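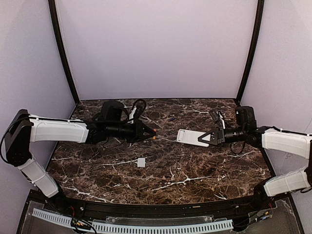

The marble top, one spring later

I have been promising a proper post on the dark marble top since March, and several of you have written to ask whether I still like it, so I finally made a pot of tea and sat down to do it. The short answer is yes, very much! The long answer is the rest of this page, as usual.

If you are new around my little blog, I spent most of the winter dithering over what to put in the back room. I had samples from Wastent propped against every wall in the house (a pale gray one, a speckled one, and a green one that looked lovely in the store and like pond water at home) and I kept coming back to the dark brown marble pattern with the thin white and tan veins. Genier had something similar for 644 dollars, but the veins on that one all ran the same way, like rain on a window, and it bothered me every time I looked at it. I wanted them to wander and fork off wherever they pleased, and these do. I still catch myself following one with my finger while I'm on the phone.

Now, the walls. I know plenty of you voted for white when I asked, and I did listen, I promise – I even bought the white. Then I painted one patch of pale lavender from Tillis next to it and that was that. With so much brown down below, the white looked a bit like a dentist's office to me, and the lavender takes the chill off. It has no pattern on it at all, just one smooth color from side to side, and I think that's why the veins get to show off the way they do. The black edging along the curved front was my one extravagance, 126 dollars all by itself, and I would pay it again.

Living with it has taught me a few things. Small pale items stand out terribly. Leave one little white cube sitting on that brown and your eye goes straight to it from the doorway, the same way it does with a sugar cube on a dark tray. Little blue bits are sneakier, and I have learned to look twice toward the back before I call the place tidy. Crumbs of toast, I'm sorry to say, blend in with the tan veins perfectly, so I run my hand over the surface before I wipe it.

For the wiping itself I use warm water with a drop of dish soap and an old cotton dishcloth, then a dry one right after. I tried the spray cleaner from Ko, which smelled wonderful, but it left a haze that took me nearly 600 tiny circles with a towel to get rid of (or so my shoulder tells me).

Next up is the shelf in the hallway, which has been leaning since before Christmas. If any of you have put lavender next to a dark wood stain, do leave me a comment and let me know how it looked in the evening.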